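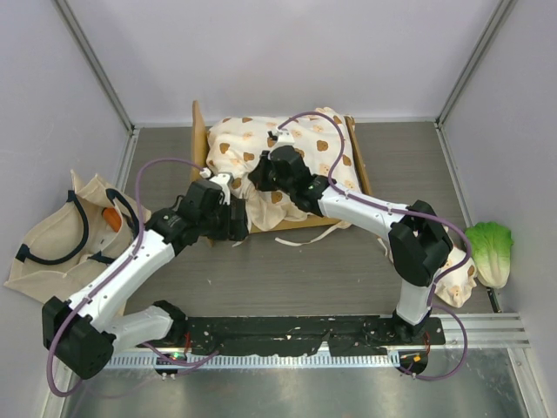
Small thread about folding baby cloths and putting them in a tray, because three people asked me this week and my answers in private messages are getting too long. 1/24

I am not an expert. I have one daughter, a small flat in Geelong, and I sort donated baby linen on Wednesdays at a place called Obura. English is my third language, so please forgive if I use wrong word for some fabric. 2/24

First thing: the bears. Cream fabric with brown bear heads. I think every family in Australia has been given one piece with bears on it. We receive bears, then foxes, then bears again. I like the bears most. The pattern hides milk stains quite well. 3/24

Now the question. "Why does my cloth look like a lump in the tray and yours look like a shop?" Mine does not look like a shop. But I can tell you what I do. 4/24

A cloth goes in the tray in two ways. Folded flat, or standing up like a book. Both are fine. A bundle is also fine for one night when you are tired. After three nights of bundles you cannot find the singlets. 5/24

For a shallow tray I fold flat. For a deep drawer I stand them. If the side of the tray is lower than your hand is wide, the standing cloths will fall over and you will be annoyed every morning. I tried it for a month. 6/24

How I fold a muslin or a thin wrap:
Put it on a hard surface. Not the bed, the bed is too soft and the corners run away.
Smooth from the middle to the outside.
Bring the left side to the middle, then the right side over it.
Now you have a long strip.
Fold the strip in half, and again in half. 7/24

If the strip is too long for your tray, fold in thirds instead of the last half. I know this sounds like a very small difference. In my tray it is the difference between the lid closing and not closing. 8/24

Smooth with the side of your hand, like you are moving crumbs. Elsa Valtonen taught me this. Before her I was pulling the corners, and the cotton stretches if you pull it. After many washes you have a cloth which is no longer square and you blame the washing machine. 9/24

About the hard surface. I use the kitchen bench after dinner, wiped and dried. A dark bench is good for pale cloth, you see immediately where the edge is. My old bench was white and I was always losing the hem. 10/24

Somebody will ask about ironing. No. I iron one tablecloth, when my mother-in-law is visiting. 11/24

The tray itself. You don't need to buy one. I have used the lid of a shoe box, a baking tray I was ashamed of, and a tan one from the op shop which cost me 2 dollars and is still the best. Low sides, you can see everything, it slides under the cot. 12/24

If you do want to buy one, take one of your cloths to the shop, already folded. Put it in. People look at me when I do this. But I once bought four drawer inserts, all of them too narrow, and the shop did not take them back because I had lost the docket. 13/24

What goes in my tray at home:
wraps at the back
face washers in front of them
bibs on the right side
one spare singlet, always, on top
No socks. Socks have their own jar. 14/24

At Obura it is different because of quantity. In February we had 159 pieces in one delivery, all mixed, some still with the pegs on. Uchenna Amadi made the tea and we started with colour. This was a mistake. 15/24

Sort by size first, then by thickness, and colour only if you have time left. A family asks for "something for a newborn, for summer". I have never heard a family ask for "something beige". 16/24

We kept 132 of them. The others went to rags, and please do not be sad about this. A good soft rag is a gift also. My neighbour Ionuț cleans his bicycle with an old elephant wrap and is very happy. 17/24

How do I decide what is rags? I hold it up to the window. If there are thin places where the light comes through much stronger than the rest, it will tear soon. Loose threads at the hem I cut off, because small fingers and toes can get caught in them. If the hem is open for more than the length of my thumb, rags. 18/24

Stains are not a reason by themselves. Soak overnight in cool water with ordinary soap, then dry it in sun. The sun does more work than the soap. In Melbourne winter you will wait several days for this sun. 19/24

A reply to Raymonde, who wrote that her little boy unfolds everything as soon as she has finished. Yes. Mine also. I gave my daughter her own small pile, three old face washers, and she "folds" beside me. It takes longer but I can finish my own pile. 20/24

Also to the person who asked if the cloth must be completely dry: yes, completely. Touch the thick part of the hem, not the middle. The middle lies to you. I put away a slightly damp wrap once before our holiday and the whole drawer had a smell like a cellar. 21/24

How long does it take? For my home tray, around ten minutes, with the radio on. If I leave it until Sunday it becomes an hour and I am in a bad mood with everybody. 22/24

Correction to number 7, thank you Efe. If your wrap is the big size, do one fold in half before you start with the left and right sides. Otherwise the strip will be as wide as a pillow. I do this without thinking so I forgot to write it. 23/24

Next time I will write about fitted cot sheets. I need to practise first, mine still come out round. If you have a method for the corners with elastic, please put it in the replies, with photos if possible, I understand better with photos. 24/24

Adding one more because of the messages: I fold the bears with the print on the outside. Some people prefer inside so it doesn't fade. My cupboard has a door, there is no sun in it, and I want to see the bears when I open it.

And one for Elsa, who has read all of this and says I forgot the bibs. Bibs with velcro: close the velcro before washing and keep it closed in the tray. If not, it grabs the muslin and makes small pulled loops, and these loops never go back. Bibs with press studs you can treat however you like.

The op shop with the trays is the one behind the post office, for those who asked. They had two more of the tan ones on Monday, on the bottom shelf near the saucepans.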